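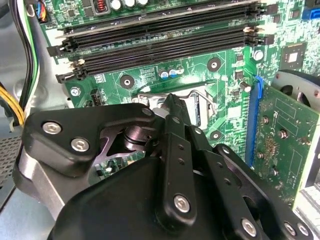 Cornel Căpraru wrote in under my last post to ask whether a machine could do his old office PCs yet, or whether he should just buy a second screwdriver. He has 209 of them to strip at Selis, so fair question!

My short answer is that a robot can help with some of it, if you set the job up kindly. Opening the socket lever is the bit I'd start with, and I'd go in this order.

1. Unplug everything and take the side panel off yourself. Same for the cooler. Old thermal paste grips like mad and I wouldn't trust an arm with it.

2. Teach the start point with the fingers well above the board. I use Planex for this (the free version is fine) and save it as its own step.

3. Come down slowly. I run the last stretch at 8 percent speed - boring to watch, but bent socket pins are worse.

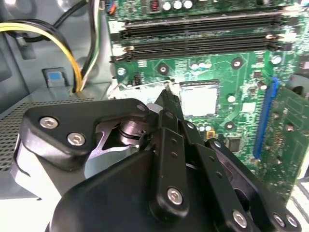

4. Push the lever down a touch, then out sideways, then let it rise. Three separate moves. If you merge them the tip tends to slide off the wire.

5. Stop there and lift the chip out by hand. I know, I know. Thin flat parts with no edge to grab are still where my setup falls apart.
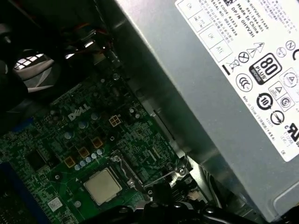

Dell board with the processor uncovered, power supply at right

6. Cables last. Anything that flops about needs a person, at least on my bench, and I tie the bundles back before the next run.

Would I let it loose on all 209 overnight? Nope. I'd try one model of case on a Wednesday afternoon, stay in the room, and write down every spot where you had to step in.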